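Kesdale College Robotics Club: Arm Project Tracker
Ticket 47: Gripper does not return to zero after homing
Opened by: Saranya Iyer
Assigned to: Anselmo Trindade
Priority: Medium
Status: Open, waiting on part
Date opened: November 2, 2019

Problem

When the arm is homed from the menu, the joints go to their start positions but the gripper position reads 2 when it should read 0. After that, any close command stops early. The pick routine then thinks it is holding something and carries on to the drop position with nothing in the fingers. We need the pick routine working for the Wenlow heat, where the arm has to move a tube out of a rack and put it back.

Steps to reproduce

Power on the arm and wait for the green light on the controller.
Run home_all.
Send gripper close.
Read the position back in the log window.

Expected: 0
Got: 2, every time I tried it from a cold start. If the arm has been on for a while it sometimes reads 0.

Comment from Anselmo Trindade

Have you got the September version of the config on the laptop or the older one? Padmavathi changed the closing limit when we swapped the fingers. The old file has the limit for the long fingers.

Comment from Saranya Iyer

It was the older one. I have copied the new file over and restarted. Same reading. I also checked that the laptop was loading the right file by changing the arm's name in it, and the new name came up, so it is reading it.

Comment from Padmavathi Kartha

Please try it without the timeout. In the gripper section set close_timeout to 20 and see if the reading changes. The default is quite short and the motor is slower when it has not been used. Don't touch close_force, that one is set by the competition rules and Prakash has already written it on the entry form.

Comment from Saranya Iyer

Set close_timeout to 20. Cold start reading is now 0 on most tries but still 2 on others. So it is better but not fixed. Log is in the shared folder under gripper_cold.

Comment from Prakash Raju

I took the cover off with Nandini and had a look. The grub screw on the motor shaft was loose and the flat on the shaft is worn, so the gear can slip a little before it bites. I have tightened it but it will work loose again. Varghese sell the shaft and gear as a set and I have ordered one. Until it comes, please home the gripper twice before running anything and don't run the full pick routine without someone next to the stop button.

Comment from Nandini Raju

Can we also agree where the rack goes? I lined the drop position up with it last week and it had been moved when I came back, so part of what looked like a gripper fault was the arm reaching for the wrong place. I would like to put tape down.

Comment from Anselmo Trindade

Tape is fine, but use the low tack sort.

Comment from Saranya Iyer

Homing twice is the workaround for now and I have put it at the top of the run sheet. The closing limit stays as it is in the September file until the new shaft is in, then I will measure it again. With the arm in the check position the wrist view has the fingers nearly shut, with a thin strip of the grey table between them, and the black stand with the green cylinder on it is well over to the left, so there is clear table in front of the tips for repeat close tests. Please use that position for your own tests as well so that our readings can be compared. Write the reading and whether it was a cold start in the log, and leave this ticket open.
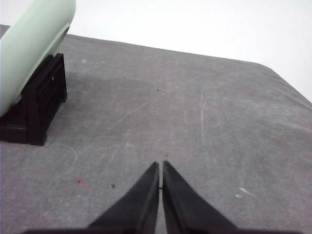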